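### 3.2 The table, the cloth behind it, and the garments

A study of how people lay out and fold knitwear is, to a surprising degree, a study of tables, and we would like to spend a little time on ours before coming to the folding itself. In our earlier work at Vilela (the sorting room, where most of the 2,710 garments in the Utoder collection were first logged) participants folded on whatever surface was free, and we came away with beautiful notes on their hands and very poor notes on where a sleeve had ended up. A dark cardigan on a dark bench is a hard thing to describe well afterward, however patient the observer may be.

For the present study we therefore wanted a light surface with a plain, dark cloth standing behind it. Figure 3 gives two views of a table of this kind. The top is yellow wood with a light grain, and it has small round holes in it, which matter more than one might expect and to which we return below. Behind it hangs black fabric carrying large cut-out letters in soft colors. Several participants remarked on the letters when they came in, and we were glad of it, as a person who has said something cheerful about a pink U tends to fold in a more relaxed way than a person who has been shown silently to a chair.

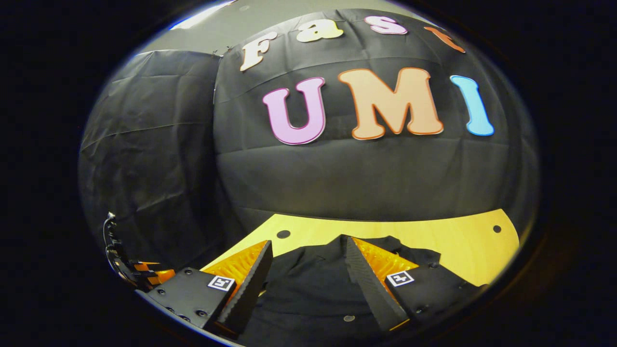
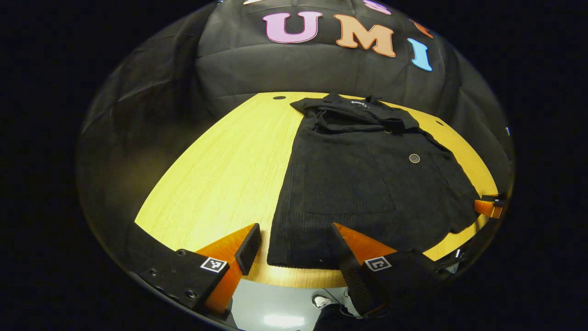
**Figure 3.** Yellow wooden tabletop in front of the lettered black backdrop. The second view has a black knit garment laid flat, collar toward the back edge.

The garments were chosen by Kátia Sales from the Utoder collection with an eye to trouble. A crisp cotton shirt more or less tells you where to crease it. A ribbed knit does nothing of the kind: it stretches along one direction and gathers along the other, it keeps the memory of the hanger or the drawer, and its sleeves seem to have opinions of their own. Buttoned pieces add a further difficulty, for the two fronts slide over each other unless something holds them, and a large button near the middle of a panel leaves a hard little hill wherever the fold happens to cross it. We kept a good many such pieces in the set for exactly that reason, and we washed none of them between sessions unless a participant asked.

We use the word *laid out* for a garment placed flat with its collar toward the back edge of the table and its hem toward the person folding. It doesn't mean that the garment is neat. In the second view of Figure 3, for instance, the collar is bunched near the back edge and the sleeve on the right is crumpled out toward the side, and we would count this as laid out without any hesitation. Asking for a smoother start would have meant asking people to do half the task before the task began, and the way a person deals with a bunched collar was one of the things we most wanted to learn about. Some smoothed it first, before touching anything else. Others folded the body, turned the whole bundle over, and only then tugged the collar straight, with a good deal of muttering.

Now to the holes. In the pilot, a small button could settle into one while the fabric was being drawn across the table, and the participant would feel a catch, stop, and look underneath for a snag. Palesa Mabaso suggested plugging them. We tried felt plugs for a short while in March, but they rose a little above the wood and caught the ribbing worse than the holes had, so out they came. We simply noted any catch in the margin of the session sheet and left it to the analysis. Of the 80 sessions we held, 68 were kept under the Kestari coding scheme, and a catch was never by itself a ground for setting a session aside.

Wrinkles in the backdrop were left as they were. We did press the cloth once, early on, and by the following session it had gone back to its own creases, as heavy folded fabric will. Since all our coding concerns the tabletop and what lies on it, we judged that an afternoon with the iron was better spent on the Nukex label transcriptions described in Section 3.3.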